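Wanted: people who wear a belt most days and don't believe what it says on the tag

Nudard accessories desk, call for wear testers
Applications close at 5 p.m. on the last Wednesday in March

We are looking for 44 people to wear belts for us for nine months. There's a small payment, you keep the belt, and you have to fill in a form every other week that takes less time than finding your keys. If that's enough for you, the application details are near the bottom.

The rest of you probably want to know why a belt needs nine months.

Belts get reviewed badly, and we have done our share of it. A sample arrives, somebody wears it to the office for a week, somebody else bends it in half and looks at the fold, and then we write that it "feels like it will last for years." We don't know that. We knew it smelled good and the buckle was heavy. Last fall we went back through our own archive and found the phrase "buy it for life" applied to eleven belts, two of which are no longer sold by anyone and one of which came apart at the keeper loop in my closet while I wasn't even wearing it.

Meanwhile the claims keep getting bigger. Full grain, which ought to mean something and often does, gets stamped on straps where I'd like to see the cut edge before agreeing. "Genuine leather" still fools people every Father's Day. Then there are lifetime warranties. I read nine of them over the winter. Five exclude "normal wear," and I can't think of another kind of wear that happens to a belt.
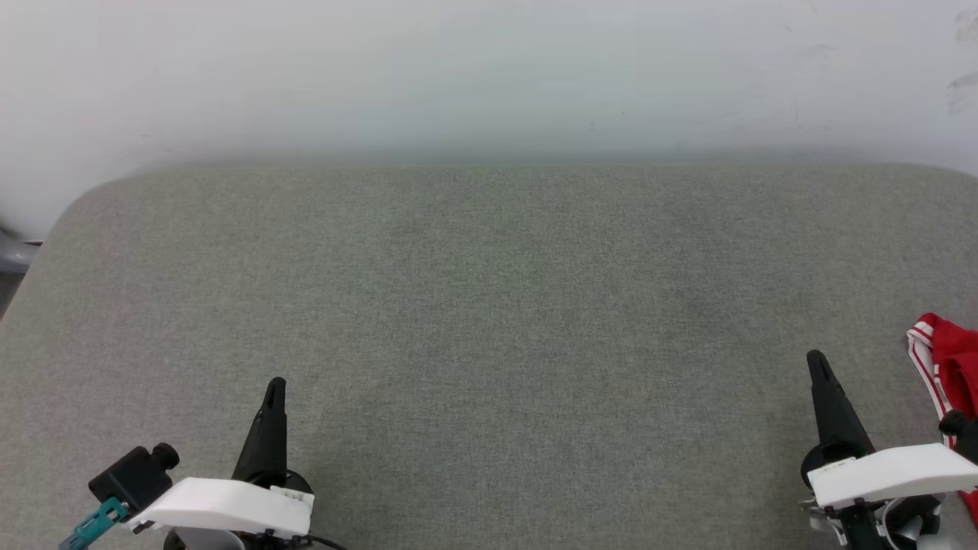

Gray upholstery and white wall, Nudard

What we're testing

Five belts, all bought at full price by us, with the logos covered or ground off where we could manage it. Three are leather, one is a coated canvas and one is a woven stretch model of the sort advertised as the last belt you'll ever need. I have my doubts about that one, and I'd be pleased to have them shown up as wrong. You won't be told which brand you have. If you recognize it anyway, keep it to yourself until the end.

We won't be taking free samples, and the brands haven't been told. One company, having heard something was going on, offered to send a "press selection." We said no thank you and bought theirs from a department store on sale, which they can't have wanted either.

What you would do

Wear the belt at least four days a week with whatever you normally wear. Don't baby it. Don't condition it unless your sheet says to (half the leather group gets a tin of conditioner and half doesn't, because I'm not convinced the stuff does much besides make the belt darker).

Every second week, fill in the form. It asks which hole you're using, how many days you wore the belt, whether the buckle has moved or scratched anything, and whether you've noticed stretching, cracking, peeling or dye on your clothes. There's a box for complaints. Please use it. Testers in our earlier wallet project were far too polite, and we ended up with 658 form entries of which most said "fine." Fine is useless to me. Tell me it squeaks.

Three times over the nine months you mail the belt in or drop it off, and we measure it. Length from buckle to each hole, thickness at the fold, width of the hole you use. It goes back to you within two working days. We pay postage both ways. If the post loses it you aren't on the hook, although we'd have to take you out of the results.

At the end there's a phone call of no more than half an hour. After that the belt is yours, if you still want it.

Who we want

People who will finish. That matters more than anything else on this list. Our last long test lost almost a third of its testers, nearly all in month four, and the people who quit were the people whose item had failed, so the averages looked lovely. We published them with a warning and I still regret publishing them at all.

Beyond that:

You are 18 or over.
You wear a belt through loops, not just for show, at least four days a week already.
Your waist size hasn't changed a great deal lately and you don't expect it to. No judgment. It wrecks the hole measurements.
You can take a clear photo of a belt on your phone in daylight.
You don't work for, sell for, or get sent things by any clothing or leather goods company. A cousin with a shop is fine, but tell us.

We especially need people who carry something on their belt, people who drive for a living, people who sit at a desk all day, and people over 65, who are left out of tests like this as if they had given up on pants. All genders. Sizes 26 to 54, and we mean the 54. We've bought the straps already.

You don't need to care about belts. I'd almost prefer that you didn't. Enthusiasts oil things when I'm not looking.
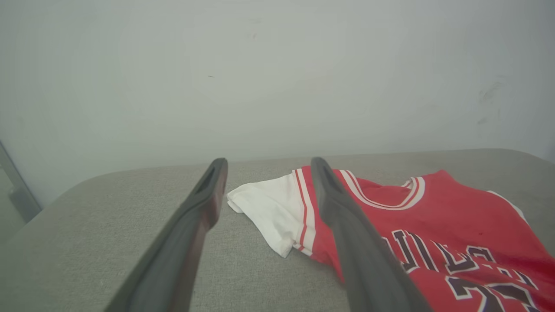 Rupert Steiner
Accessories Editor, Nudard

What you get

A flat payment at the end, set out in the agreement, plus a smaller payment after each of the three measurements. If your belt breaks, you still get everything, provided you send us the pieces and keep answering the form. We made that rule after the wallet business and I wish we'd had it sooner.

It isn't a job and it won't pay like one. It also isn't a discount code dressed up as an opportunity. I have seen "brand ambassador" calls that ask people to buy the product first, and if you've been stung by one of those, I understand if you close the page.

What we can't promise

That the results will be interesting. It's possible that all five belts do perfectly well and the cheap one does as well as the rest, in which case we'll say so and it will be a dull article. It's also possible that nine months is too short to separate a decent belt from a good one. Lorenz Camenzind, who runs our measuring and has repaired more leather than I have owned, thinks we need two years. He may be right. We have the budget for nine months.

We also can't tell you that 44 people is a large number. It gives us eight or nine wearers per belt. That's enough to catch a belt that falls apart and not enough to crown a winner by a hair, so there won't be a winner by a hair. No star ratings either.

Your details

We keep your name, address, waist size and form answers until three months after publication, then delete the first two. Your name won't appear unless you ask. We don't pass anything to the brands, including the ones that will certainly ask once the piece is out.

How to apply

Write to the accessories desk through the contact page with "Belt test" in the subject line. Include:

Your waist size and the trouser size you buy, if they differ (they usually do)
What you do all day, in one or two sentences
A photo of the belt you wear now, both sides, however ugly
Anything you've bought because of a durability claim, and how it went

The last one isn't a trick. It tells us whether you notice things. Please keep the whole email under a page. A résumé is not needed and I won't open one.

We'll answer everybody, yes or no, within three weeks of closing. If we get more suitable people than places, we'll draw names within each size group, and there'll be a short reserve list in case somebody drops out before the belts are mailed. After mailing, nobody gets swapped in.

Questions about measuring go to Lorenz at the same address. Questions about whether your brother's company can send us a belt can stay with your brother.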